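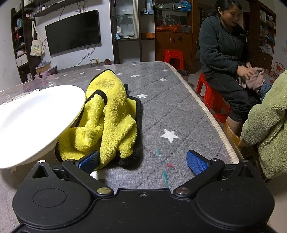 Fig. 4. Microfibre towel, yellow with black trim, on a quilted mat.

Section 4: Washing, drying and retiring your towels

Fikis Car Care Kit - Owner's Guide
Text by Stuart Whitlock, Flevosdale

Read this section before the first wash. Most of the towels sent back to us as faulty have been through a hot dryer, or have been washed with something sold to make them last longer. I have my doubts about a good deal of what is printed on cleaning product labels, and I have tried to keep this guide to what we can stand behind. Where I don't know, I say so.

The 12 towels in the kit are the same cloth whatever the trim or size. Sort them by the job they do and keep them sorted.

4.1 Before first use

New towels carry loose fluff from cutting and packing. Some makers claim theirs are "pre-washed" and ready for paint. I have yet to see one I would trust on black paint straight from the bag, and that includes ours.

1. Take the towels out of all packaging, including any card bands and plastic ties.
2. Cut off the paper care label if you don't want it. Use scissors close to the seam. Do not tear it.
3. Shake each towel outdoors.
4. Wash the whole set once in cool water, on its own, following 4.3.
5. Dry following 4.4.

NOTE: Colour may come out in the first wash, mostly from the dark trim. A grey tinge in the water is normal. If colour is still coming out after the third wash, contact us and we will replace the towel.

4.2 Sorting dirty towels

You need three tubs or bags. Old ice cream tubs will do. You don't need the colour-coded bins sold for the purpose, at prices I find hard to explain.

Tub A: paint and glass towels
Tub B: interior towels (dash, doors, seats)
Tub C: wheels, door sills, engine bay

1. Put each towel in its tub as soon as you finish with it.
2. If a towel falls on the ground, it goes in Tub C. Shaking it off and carrying on is how paint gets scratched.
3. Towels used with wax or sealant should be rinsed by hand the same day. Dried wax is far harder to shift.
4. Never move a towel back up from Tub C to Tub A, however clean it looks.

CAUTION: Towels that have soaked up petrol, solvent or oil-based dressing can catch fire in a dryer, even after washing. Do not machine dry them. Spread them flat outside, away from the house, until they are fully dry, then dispose of them as your local council directs.

4.3 Washing

Any front or top loader will do. The cycle matters more than the machine.

1. Empty the lint filter and wipe the door seal. Lint from the last load of bath towels will end up in the pile.
2. Load one tub's worth at a time. Fill the drum no more than halfway.
3. Set the water to 30 degrees for Tubs A and B. Tub C can go to 40.
4. Add plain liquid detergent, half the amount on the bottle. We test with Erdem liquid, the unscented one. Other plain liquids should do the same job.
5. Choose a normal cycle with an extra rinse.
6. Run it. Take the towels out when it finishes, and don't leave them in the drum overnight.

Things to leave out of the machine:

Fabric softener. It leaves a coating on the fibres and the towel stops picking up water. This is the one piece of popular advice I fully agree with.
Bleach. It weakens the fibre and takes the colour out of the trim.
Cotton. Bath towels, socks and flannelette sheets shed lint and microfibre holds on to it.
Powder detergent in cold water. It doesn't always dissolve. Grains left in the pile are grit as far as your paint is concerned.

NOTE: You will see special microfibre wash on the shelf beside the ordinary liquid, often at three times the price. We ran one set of towels in special wash and one set in Erdem from May until the end of spring, using them on the same two cars. I could not pick the sets apart by feel, and neither could anyone else in the shop. That is hardly a laboratory trial. It was enough to stop me buying the special wash.

NOTE: Vinegar in the rinse is often recommended. A quarter cup won't hurt the towels. Whether it does anything for them I can't tell you. If you already have softener on a towel, two washes with plain detergent and no vinegar will usually bring it back, or near enough.

4.4 Drying

Air drying is slower and safer. A shaded line is best, as strong sun fades the yellow and makes the edges go stiff.

1. Give each towel one hard shake before hanging.
2. Hang by a short edge, with the pegs on the trim and away from the pile.
3. Leave until dry right through. The trim is thicker than the rest and dries last, so check there.
4. If you dry indoors, use a rack with space between the bars. The Plolleck folding rack holds the full set if you use both wings. The instructions say it holds 108 towels of this size. It does not. Ignore that figure.

If you must use a dryer:

1. Clean the filter first.
2. Use the no-heat or lowest-heat setting.
3. Leave out dryer sheets, which are softener in another form.
4. Check every 12 minutes and take the towels out when they are just dry.

CAUTION: High heat melts the tips of the fibres. The towel may look the same afterwards, but it will feel scratchy against your lip or the inside of your wrist. There is no repair for this. Move it to Tub C for good.

4.5 Folding and storage

There is a school of thought that says towels must be folded in quarters, so you get eight clean faces to work with. Folding in quarters while you work is sensible. How you fold them for the cupboard is your own business. A towel dropped on the bench in a heap is no worse for it, provided the surface is clean and the towel gets a shake before it touches the car.

1. Check the towel is fully dry. A damp one will smell within a day or two in a closed tub.
2. Look over both sides for grass seeds, thread ends and bits of leaf. Pick them out by hand.
3. Store in a tub with a lid, or a drawer you don't keep tools in.
4. Keep Tub C towels in a separate place altogether.

NOTE: Padded or quilted covers are fine as a bench surface for sorting, and kinder to buckles and trim pieces than bare timber. Wash the cover now and then. Stitched channels hold grit, and the cover is easy to forget when everything on top of it has been through the machine.

4.6 Checking for wear

The packaging for some towels promises hundreds of washes. Our oldest shop towel has had 78, going by the tally on the wall, and I would not put it on paint. It does wheels very well. Your number will depend on your water, your machine and how rough you are, so go by the checks and forget the count.

1. Pour a spoonful of water on a smooth, clean surface and lay the towel over it. A good towel takes it up without being pressed. If the water gets pushed ahead of the towel, wash it again with no softener and retest.
2. Run a dry fingertip against the pile. It should drag slightly. Slick or crunchy patches mean wax or heat damage.
3. Look along the trim for broken stitching. A loose end can be snipped. A trim that has come away for more than a finger's length can flick against the paint, so move the towel to interior or wheel work.
4. Rub the towel lightly on the back of an old CD under a bright light. If you see fresh marks, it is finished as a paint towel.

CAUTION: Do not use your own car for step 4. People have.

4.7 Common problems

Towel leaves streaks on glass
Usually too much product on the glass. Try a dry towel with nothing on it before you blame the wash. If it still streaks, rewash with an extra rinse.

Towel sheds fluff after several washes
Check what it was washed with. Fluff that doesn't match the towel came from something else in the load.

Towel smells although clean
It was put away damp. Rewash, dry outside, and leave the tub open for a day.

Black trim has gone grey
Sun or bleach. It has no effect on how the towel works.

Stains that won't come out
Brake dust and tyre dressing stain for good. A stained towel that passes the checks in 4.6 can be used for wheels. We don't replace towels for staining, and we don't suggest soaking in stain remover, whatever the advertisement shows.

For replacements, send the towel with the kit number to Fikis at Flevosdale. Wash it first, please. Parcels are opened on Monday mornings.

Section 5 covers the wash mitt and buckets.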